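Venue Guides > Screening Night Kit > Section 7: Setting up for a documentary screening with Q&A

Section 7. Screening day set-up

Read Section 3 (booking and rights) first. If the screening license isn't signed, stop there. No license, no show – doesn't matter how nice the director is.

Written for the small hall at Flestau but works for Skalberg too, with the changes marked. Kit is the same in both places: projector, playback laptop, mixer, two wireless mics, one wired spare.

7.1 Before anyone arrives

1. Unlock the booth. Key is on the long hook. Put it back after, don't pocket it.
2. Power on in this order: wall switch, mixer, projector, laptop. Amps last. Wrong order gives you a thump in the speakers.
3. Let the projector warm up for 12 minutes before judging the picture. Colors drift until then.
4. Set laptop display to mirror off, extended on. Check that pop-ups, mail and updates are all silent.
5. Copy the film to the laptop's own drive. Do not play from a stick. Do not stream.

CAUTION: Never look into the lens to see if the lamp is on. Look at the screen.

Note: Skalberg has no wall switch. Start from the mixer.

7.2 Checking the film file

Grażyna Olszewski handles files for both halls. She should have sent you a download link and a backup link by noon the day before. If not, call, don't email.

1. Open the file. Watch the first 3 minutes with sound.
2. Jump to the middle, watch a bit. Jump to the credits. Listen for sound slipping out of sync with lips.
3. Check subtitles come up if the filmmaker asked for them. Some come as a separate file, has to have the exact same name as the film file.
4. Check the shape of the picture. Round things should be round. If faces look wide, someone changed the aspect setting on the projector – put it back to Auto.
5. Quit other programs. Leave the player open and paused on black.

Note: files from festivals sometimes have a countdown or color bars at the front. Write down the time where the film really starts, tape it next to the keyboard.

CAUTION: Do not rename, trim or convert the file. If it won't play, use the backup link. If that won't play either, call Grażyna. 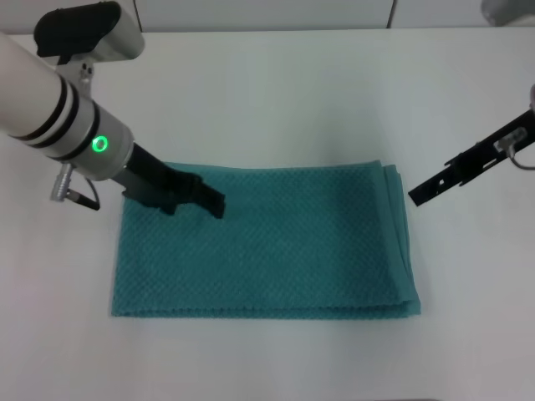

Folded towel on the tabletop, arm at upper left.

7.3 Sound levels

Do this in the empty hall, then expect to push it up a little once seats are full. People soak up sound.

1. Mixer faders all down. Master to the tape mark.
2. Play the loudest part of the film. Ask the filmmaker where that is, they always know.
3. Bring the film channel up until it's loud but you could still stand it in the front row.
4. Now play a quiet talking part. Walk to row 11. Can you follow every word? If not, go up one notch and recheck the loud part.
5. Mark the fader with a bit of tape.

Trouble:
Hum in the speakers – laptop charger. Unplug it, and if the hum goes, move it to the other outlet.
Sound from one side only – cable half out at the mixer. Push it in.
No sound at all – laptop is sending it to its own speakers. Change the output.

7.4 Mics for the Q&A

Two wireless, one for the stage and one to pass around. Fresh batteries in both, every screening, even if the meter says full.

1. Switch on mic A, then mic B. Wait for a steady light on each receiver.
2. Say a full sentence into each one. Not "one two". Normal voice.
3. Walk mic B up the left aisle and across the back. Listen for dropouts. Almost always behind the pillar, so tell whoever carries it to keep clear.
4. Mute both at the mixer before doors. Leave them switched on.
5. Put the wired spare on the floor by the stage steps, coiled, plugged in, muted.

CAUTION: Don't point a live mic at a speaker or carry it in front of the speakers. Squeal.

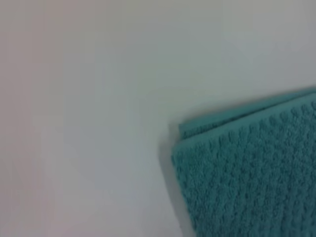
Teal towel, folded, on the pale surface.

7.5 Doors and introduction

Doors open 30 min before. Preshow music low, house lights full.

1. Hold two seats on the aisle for the filmmaker and a guest. Paper signs are in the booth drawer.
2. Meet the filmmaker at the side entrance. Agree who introduces, how long, and whether they are staying for the film or coming back at the end. Many have seen it enough times and want to go eat.
3. Check how to say their name. Write it down the way it sounds. For the Shevchuk film in February we got it wrong twice on stage.
4. Introduction: keep it short. Film title, one line about it, phones off, exits, Q&A after. Don't tell the plot.
5. Mute stage mic. House lights to half, count of five, then out. Press play.

Note: if the hall is sold out, do a standby line at the door and release unclaimed seats at start time. No standing at the back, fire rules.

7.6 During the film

Somebody stays in the booth the whole time. Sit down, keep the door shut, no phone light.

If the picture freezes: pause, wait five seconds, play. Still frozen, bring house lights to half and tell people. They're fine if you tell them.

If the projector shows the heat warning, check the vent on the left side isn't blocked by a coat. It usually is.

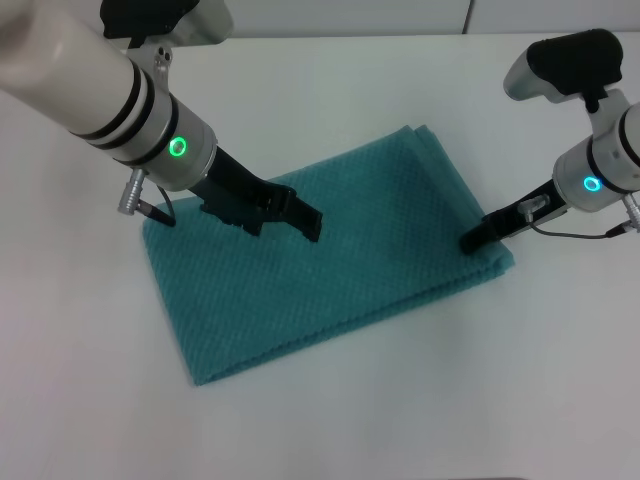 7.7 Running the Q&A

1. Let the credits run to the end. Lights up slowly over the last of the music.
2. Pause the player on black, then projector to Blank. Not Off – lamp needs to stay on in case they want to show a clip.
3. Chairs and water on stage. Unmute mic A when the host has it in hand, not before.
4. Host asks the first question. Have one ready, the room is always shy at first.
5. Mic B goes to the person asking. Whoever carries it doesnt let go of it. Saves a lot of speeches.
6. Warn the host at 7 minutes to go with the yellow card.
7. Close with thanks and where to find the film next.

Note: at Skalberg the stage is low, so the host should stand or the back rows see nothing.

7.8 Shut down

1. Faders down, amps off first, then mixer.
2. Projector to standby. Wait for the fan to stop by itself, then wall switch.
3. Delete the film from the laptop and empty teh trash. The license says so.
4. Take batteries out of the mics.
5. Fill in the screening sheet: start time, end time, head count, anything that broke. Leave it for Notburga Lehner in the tray.

CAUTION: Cutting wall power with the fan running can kill the lamp.

Next: Section 8, Esen portable screen

Related in this guide
Section 3: Booking and rights
Section 5: Posters, listings and local press
Section 8: Esen portable screen, assembly
Section 9: Outdoor screenings
Screening sheet (blank)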